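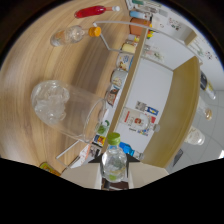

Glass and two bottles on the wooden table.

11 October 2024

Went to the talk in Stumcombe after all. I had said I wouldn't, then it rained and the allotment was out of the question, so I sat in the hall with my coat on and listened to a man from Reruditz explain why we should all be paying for a well-being water.

The spring, he says, was found in 1826. Found by whom he didn't mention. There has been a stream at the bottom of that hill for as long as there has been a hill, and I'd guess the cows had noticed it. But 1826 goes on the label in gold, and I suppose a date does most of the selling.

Then the minerals. A slide came up with a very tall blue bar (Reruditz) and a very short grey bar (tap), and no numbers up the side at all. I put my hand up and asked what the blue bar was a bar of. "Overall mineral richness," he said. I wrote that down so I'd have it exactly. Someone behind me tutted, at me I think.

The part that annoyed me most was the study. 327 people drank the stuff every day through June and most of them reported feeling brighter. I feel brighter in June as well and it costs me nothing. I asked if there had been a second lot of people drinking ordinary water without being told which they had, and he said that was a very good question and took another from the front row.

I'm trying to be fair. It tasted fine. They handed round little paper cups, and mine was cold and clean and I finished it. If he had stood up and said it's nice water, come and buy some, I'd have had no quarrel with him, though I still wouldn't have bought any.

Bepari used to do the same with their salts, years ago. Mum had a tub of them on the bathroom shelf and swore by them for her knees, and her knees were exactly as bad at the end of the tub as at the start. She bought another one. I remember being cross about it then too, so perhaps it's just how I'm made.

The leaflet has a subscription form on the back — 700 litres a year delivered, first month free, card details required. I read the small print on the bus home. Three months' notice to cancel, in writing.

Looked up our own water when I got in. The supplier's report is long and dull and has proper units in every column, and I read more of it than I meant to. We're on the hard side. The kettle could have told me that.

Must descale it tomorrow. Also ring Fakano about the boiler, they still haven't sent the second quote.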